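Clindley Glass Coffee Table
Item 459

The Clindley is a low table for lounges, waiting areas and shared living rooms. It is supplied by Wodness as a clear glass top with a separate curved black support. The shape has no corners, so it can be placed at an angle between seats.

Assembly requires two people and takes roughly 17 minutes. The glass must be lifted on — never slid — and should rest evenly on all pads before use. Replacement pads are sold in packs of nine. Wipe the top with a soft cloth and a mild glass cleaner.

Orders placed before the end of May are delivered free of charge. Questions about bulk orders may be sent to Rodica Bogdan, Contract Sales.
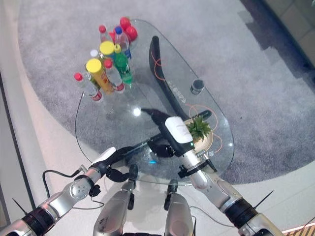
Reading time: 1 min

The oval top is shown on a round gray carpet, with bottled drinks grouped toward one end and a small potted plant on the other side. Carpet and accessories are not included.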